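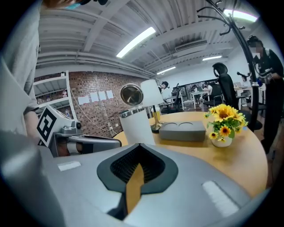

The Anine round table, with lamp, lidded container, two-well tray and sunflowers

Anine Round Table
Light wood, honey finish. Item 306.

A round table has no head, so the person who usually sits there will have to find some other way of being in charge. Otherwise the Anine is a very simple piece of furniture. It has a top, it stands up, and it goes with brick, plaster and most of the wallpaper people regret.

The color is what we call honey. Our finisher, Orsolya Kerekes, would like it known that she calls it "number four" and that honey comes in a great many colors. Expect yours to be a shade lighter or darker than the one in the photo. It will deepen a little over the first year, more quickly near a window, so move the lamp now and then unless you want a pale circle as a souvenir.

Who buys it
People with a corner and no idea what to do with it. People who had a square table and a hip-height bruise. It works for breakfast, for bills, and for the jigsaw puzzle you swore would be gone by September.

On the table
None of these come with the Anine. All can be added at checkout, and most people add at least the lamp.

Pamevo table lamp. White drum-style shade on a slender gold-colored base. Gives a soft light suitable for reading, or for looking as though you might. Bulb sold separately, like every bulb in the history of lamps. Use an LED.

Yoshida container. White cylinder, shiny stainless-steel lid. The lid shows every fingerprint, and we have stopped apologizing for it. Wipe with a soft dry cloth. Setsuko Kobori in our shop keeps tea bags in hers; the rest of the staff keep whatever was on the table when company rang the bell.

Alia tray. Dark gray, rectangular, with two shallow round recesses side by side. Two cups, two candles, or one cup and the small change. The recesses are shallow on purpose and will not rescue a tall glass from an enthusiastic elbow.

Sunflowers in white pot. Artificial. They need no water, and please don't give them any, whatever your mother-in-law says. Dust with a hair dryer on the cool setting.

Care
Wipe with a damp cloth, then a dry one. No bleach, no scouring pads, no lemon trick you saw somewhere. Use a mat under hot dishes. Rings from cold glasses will usually come out with the wax in the care kit if you get to them the same day. After a week they are considered part of the design.

Delivery and assembly
Ships in two boxes, which do their best to arrive together. Assembly takes around 20 minutes with the wrench provided. Tighten the bolts by hand first, stand the table up, then finish with the wrench. If it rocks, check the floor before you write to us. It's the floor more than you'd think.

Returns
You have 100 days. Keep the boxes until you're sure. Tables that have been sanded, painted or "improved" can't come back.

Questions about finish or stock go to Hiyori Ogura at the order desk, mornings only. For trade orders ask for Daichi Morikawa.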